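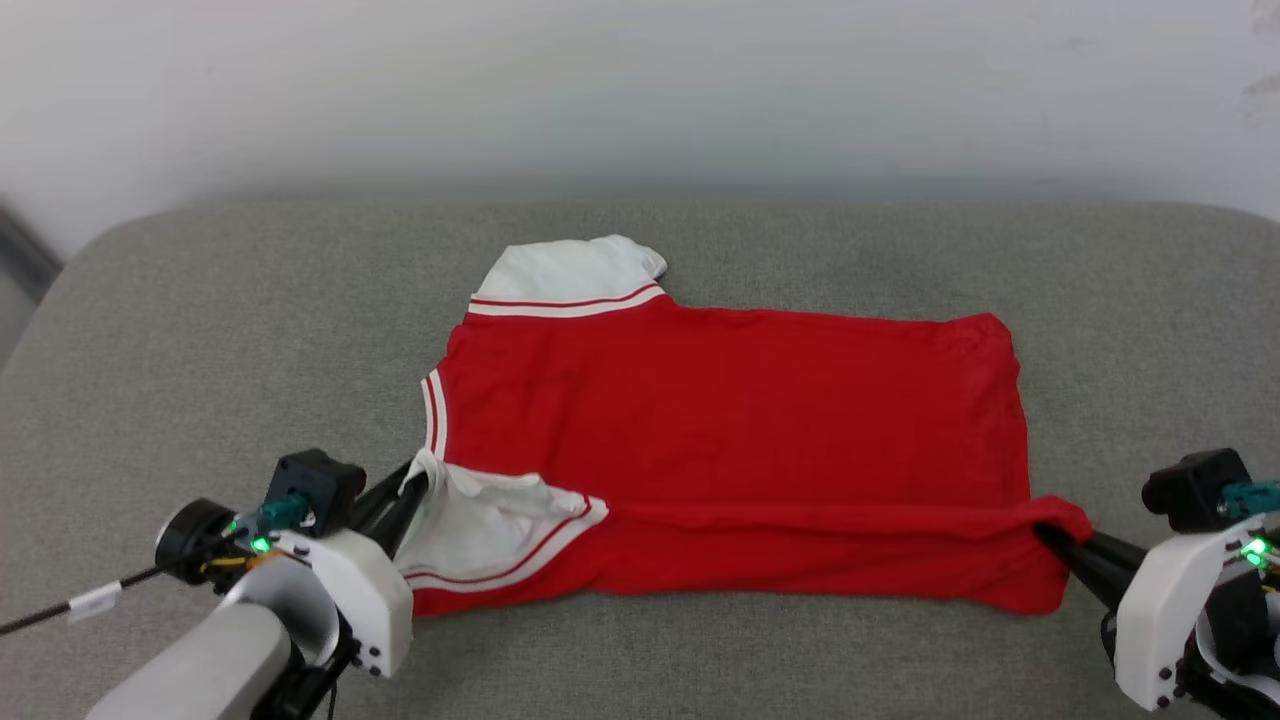 Week 4: Looking after your clothes, and reading the label

Hello again, and thanks to everyone who brought in a label last week (Stamatia Karamanlidis, yours was in such tiny print that I needed my other glasses!). I've put my notes from the session below so you can stop scribbling and listen.

Cotton first. It takes up water happily and swells as it does so, and a new knit can shrink quite a bit in the first few washes. I wash mine at 30 and dry it flat. Polyester hardly shrinks at all, but it does hang on to smells, as anyone who has shared a car home from five-a-side will know.

Now, spin speed. I keep 900 for knits and leave the faster spins for towels and sheets.
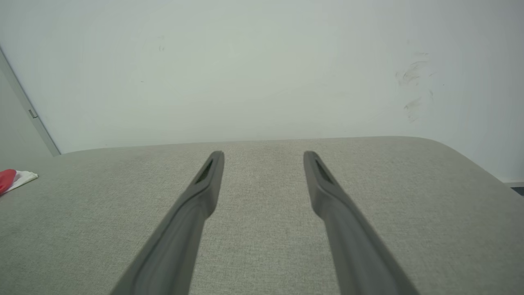
What does a circle inside a square mean on a label?
It means the item can go in a tumble dryer. One dot in the circle is low heat, two dots is normal, and a cross through the lot means keep it out.

For next time, please read the Pradinside sheet on wool, both sides.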